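Subject: Re: [gripper-care] Finger pads creeping on the hand-held unit

23/01/2019

Hello again everyone, and thank you for the kind notes after my last long message (I promised to be shorter this time and I can already tell I won't be).

On the creeping finger question:

> We have a Mullero hand-held, bought in October, and the
> finger pads have started to sit a little off from each other
> when closed. It was fine for the first few weeks. I re-zeroed
> it twice and it drifted again both times. Is that the pad,
> the joint, or me? I would also like to know how often people
> here really do the full check, because the sheet that came
> with ours says every 12 hours of use and I can't believe
> anybody keeps to that.

I very much doubt it's you! We had the same thing on one of our 4 units last year, and I spent an embarrassing number of evenings re-zeroing it before I thought to put a screwdriver on the joint. The small screw had backed out by less than a quarter turn. You couldn't see it, but you could feel it if you held the finger near the tip and wiggled it gently sideways. So before you touch the software again, please try this, in this order:

1. Power down and let the finger rest open.
2. Hold the housing still with one hand and wiggle the finger at the tip. Any click at all means the joint, so go to step 3. If it feels solid, skip to step 5.
3. Snug the joint screw by hand with a short driver. Please don't use a power driver, the threads are not forgiving.
4. Wiggle again. If it still clicks, take the screw out, clean it, and put it back with the mildest thread locker you can find.
5. Look over the pad where the shell meets the inner edge. A lifted edge will pull the closed position off all by itself.
6. Zero it once, open and close it a good many times, and look at the closed position again.

Leave the thread locker overnight before step 6. I know the tube says less, and I used to believe the tube.

As for how often, we settled on the full check every 43 hours of use, with the wiggle test each morning before the first run. Our oldest unit has 3738 hours on it and has had two sets of pads and one new joint in that time, which I think is pretty good going for something that gets carried from room to room all day. The one we keep at the Ndlovu site wears faster, and I put that down to the floor dust over there, though I have no proof.

One more thing on walking around with it. After any joint work I like to pick the unit up and bring the finger toward something small and fixed at a comfortable height, a door lock being my favorite, before I trust it with a real task. You get a feel for play in the finger that you never get at the bench. I go slowly and I look at the indicator light as well as the tip.
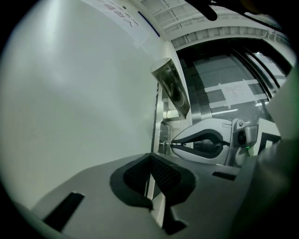
Does the unit need to be zeroed again after the joint screw has been tightened?

Once, after the screw is snug and any thread locker has set, with the finger powered and nothing in its grip.

I meant to say something about spare pads too. The Ceko ones fit ours well and seem to grip a bit better when new, but they come slightly thicker, so keep both pads on a unit the same make. I mixed them once and chased the resulting offset for an entire afternoon. I also have a half-written log sheet in Podus with columns for hours, wiggle test, screw and pad, and I'm glad to send it to anyone who writes to me off the list. It's plain, but it prints on one page.

Do let us know what you find when you get to step 2!

Warm wishes to all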